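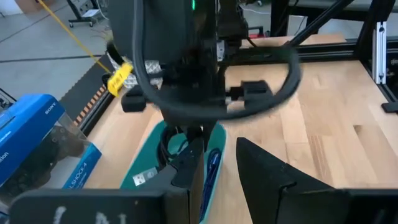

Kevach brings pay-monthly broadband to 658 more homes, with no contract to sign

20 Apr 2023

Hello from all of us at Kevach! I'm Ruth Tamayo, I look after our customer side, and I've been itching to send this one out. From today another 658 homes in the Rikar valley can order our full fibre service, and they can take it a month at a time if they like. If you want to leave, you tell us by text and we switch you off at the end of the month. No exit fee, no phone queue, no one trying to talk you round.

I grew up at the top end of the valley, where you had to stand on the garden wall to send an email (my mum still has the wall, and the email address). So I'm more than a bit pleased that the upper lanes are in this batch along with the village itself.

There are two speeds to pick from, 200 Mbps and 910 Mbps, and uploads run at the same speed as downloads on both. Our engineer Finbarr Dolan reckons most households will be perfectly happy on the slower one, and he's told me off for trying to sell people the faster one at the school gate.
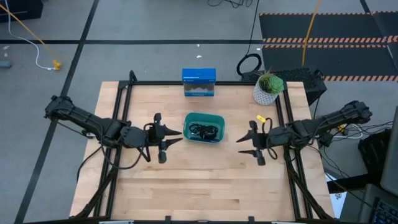 Every order comes with a router, a power lead and a fibre cable long enough to reach a shelf on the far side of most rooms. Please don't feel you have to hide it all behind the telly – routers like a bit of air. If it's the spare leads that bother you, a plastic bin with rounded corners like the teal one on the wooden tabletop would swallow the lot, and mine lives under the stairs with the old phone chargers.

Installation is free for the first 80 orders and takes a morning. Mimoza Ristić is running the bookings and has kept some early slots for people who work shifts, so do ask her. Your landline number can come with you too, though please don't cancel your old line before we've moved it!

The next batch of lanes should open in July, and we'll write to everyone there beforehand.

Press questions to Eamon Duggan at the Kevach office. He'll happily arrange a chat with me or Finbarr.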